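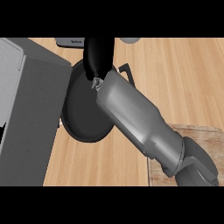 How long should a school robotics club stay in the simulator before students run the real arm?

Freya Pilkington
Posted in Clubs and Competitions

I help run an after-school club and we've signed up for the Lundach student challenge (the kitchen track, where the arm has to pick things up off a counter and put them where they belong). The kids have been working in Zellance, the simulator, since August and they're getting pretty good at it! We also have one real arm, a Stornach, sitting on a bench with a cover over it, and every single session somebody asks me when they get to use it.

I don't want to hold them back just for the sake of it. I also don't want a bent wrist joint before the contest, as we have exactly one arm and no budget for a second. There are 12 students and we meet after school until the late bus.

So how long do you stay in the simulator? Is it a number of weeks, or a number of good runs, or do you just go by feel? And once you do move over, do you drop the simulator or keep both going?

Fiachra Heffernan
Marked helpful by the poster

Stay in the simulator until a group can run the same task ten times in a row with small changes to where things are sitting, and then move that one group over. Don't wait for the whole club. I used to go by weeks and it was a mess, because the quick ones were bored stiff and the slower ones got pushed onto the bench before they could say what their own code was doing.

The part about moving the objects matters a lot more than the ten, by the way. My first year, a group showed me a beautiful run, over and over, same cup, same spot. I was so proud of them. Then I dragged the cup over by the width of my thumb on the screen and the arm closed on thin air and carried the nothing all the way to the shelf and set it down very gently. They had typed in the position of the cup. It had never looked for the cup at all. If we'd gone to the bench with that we would have spent the whole afternoon blaming the motors.

So my check goes like this. I sit down with the group, I move the object, I turn it a bit, they press go. We don't touch the code between tries. If it fails they go back and work on it and I come by again later in the session. When they pass they get bench time, and I write the group name on the whiteboard, which they care about far more than I expected.

Things with handles are worth extra time before you let anyone near the bench. Pans, mugs, pitchers, all of that. A block or a can is nice because you can come at it from any side and it's still a can. A pan has a front and a back as far as the arm is concerned, and when you spin it, the best place to grab swings way out to somewhere else on the counter, and maybe the elbow has to go the other way round to get there. My students always plan for where the hand is going and forget there's a whole arm behind it. I make them follow the elbow with a finger on the screen for one full run before they change anything. It feels silly and it catches a lot.

Also have them slow everything down. We set a speed limit in the simulator that matches what I'm going to allow on the bench. If they've tuned it all at full speed in Zellance and then you drop it to a crawl on the real thing, the timing is off, the waits are wrong, and it's like starting over. Pick your bench speed now and have them practice at it.

For the bench itself, we keep 2 students at the arm at a time. One runs it, one has a hand on the stop button and does nothing else. No phone, no chatting, eyes on the arm. They swap after each try. The rest of the group watches from behind the tape. First few runs are with nothing on the counter, just the arm going through the motion in the air, then we put out something soft. I have a bag of old sponges and rolled up socks that have been picked up and dropped by more students than I can remember. Real dishes come out last, and I buy those at the thrift store.

And please keep the simulator going after you move over. With one arm and 12 kids you don't have a choice really. Somebody finds a problem on the bench, they go back to the laptop, set up the same layout, fix it there, come back. The groups that do it this way get more out of a short turn on the bench than the ones who stand there editing code while everybody else waits. I kick people off the bench if they start typing. They grumble, it's fine.

Agata Piras

Fiachra covered most of it, I just want to disagree a little bit about holding them off the bench until they pass!

I let mine meet the real arm in the very first session. They don't program it. I put it in the mode where you can push it around by hand (check whether your Stornach has one, I think it depends on which version of the controller you've got, ours is a different make) and each student gets a turn guiding it to an object and back. It takes up one session and I've never been sorry about it. After that, when they're on the laptop, they have a feel for how long the arm is and how it gets awkward when it's stretched right out. Before I started doing this I had kids who thought of it as a cursor. They'd put the target on the far side of the counter and be annoyed when the program told them it couldn't reach.

It also calms down the "when do we get to use it" question, which in my club was wearing me out.

The other thing I'd say is that the simulator is kinder than the bench about some things and meaner about others, and it helps to tell them so up front or they get discouraged. Ours was too kind about where things are. It knows the position of every object perfectly, and on the bench you have a camera that is guessing, and the light from the windows changes all afternoon. It was mean about friction. We had a group who could not get a lid to stay in the fingers in simulation, they fought with it for 3 sessions, one of them was nearly in tears, and the real lid gave them no trouble at all on the first try. I had left the friction setting at whatever it came with. So if a grip keeps slipping for no reason you can see, go look at that number before you let the kids burn another afternoon on it. I felt terrible.

We also add a bit of wobble on purpose now. In the simulator you can have it report each object slightly off from where it really is, a different amount every time. If their program can cope with that, it usually copes with our camera. I don't know what Zellance calls the setting, sorry, somebody on here probably does. One of my older students set it up for us and she's since graduated and I'm scared to touch it.

For the contest, have a look at the scoring before you decide how to split your time. The year we entered Lundach there was a portion for the simulated run and a portion for the live one, and a group could do respectably on the first alone. That may have changed, so go by the current rule sheet and not by me. If it's still like that, I wouldn't worry about getting every group onto the bench before the deadline. Let the ones who love the laptop side stay there. I had two boys who were perfectly happy building counter layouts for everyone else to fail on, and those layouts were evil, and the whole club got better for it.

Oh, and save everything. Have them save the layout along with the code every time something works, with a name that says what it is. "final_new_REAL" is no help to anybody in the week of the contest.

Declan Sowerby

we did 2000 runs in the sim before we touched the real one and it still hit the table on the first go lol. the table in the sim was lower than the table in the room. measure your table

Comments

Freya Pilkington
Thank you all so much, this is just what I needed. I tried moving the object on them yesterday, like Fiachra said, and let's say two of the groups have some work to do. (They were very good sports about it.) I'm going to do Agata's push-it-around session next and then go group by group. Declan, I measured the table, and I'm glad I did.

Phyllis Cropper
Can I ask what you're all using for the stop button? Ours is on a cable that's too short to reach behind the tape, so the stop person ends up standing closer to the arm than the one running it.

Fiachra Heffernan
We had the same thing with our first setup. Don't splice the cable yourself, ask whoever sold you the arm for the longer one. Ours came from Gunnlaugsson and they had it on the shelf, I just hadn't thought to ask. Until it turned up I moved the controller to the other end of the bench, and that got the stop person back where I wanted them.

Phyllis Cropper
Moving the controller! I've been looking at that thing for a whole semester. Thanks, will try it at the next meeting.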